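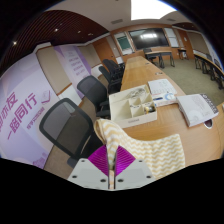
4.2 Booking Behavior in Shared Meeting Rooms

Figure 3. A meeting room with a long wooden table.

The Perkley office keeps its meeting rooms on an open calendar, and any employee may reserve a room without approval. We obtained the booking log for September and matched it against door sensor records. Of the 2000 reservations in the log, 83 percent were made by the person who later chaired the meeting. The remainder were made by assistants or carried over from recurring series.

Recurring series were the main source of unused time. When an organizer left a project, the series usually stayed on the calendar until another team asked for the slot. Weerasinghe and Bouazza reported the same pattern at Tovon, where rooms were assigned by department.

Room length also affected choice. Long rooms with a single table were booked by small groups more often than their capacity would suggest (see Figure 3 for the general type). Interviewees linked this to wall space and quiet. Door records cannot show how many people attended, and we therefore treat group size as reported by the organizer.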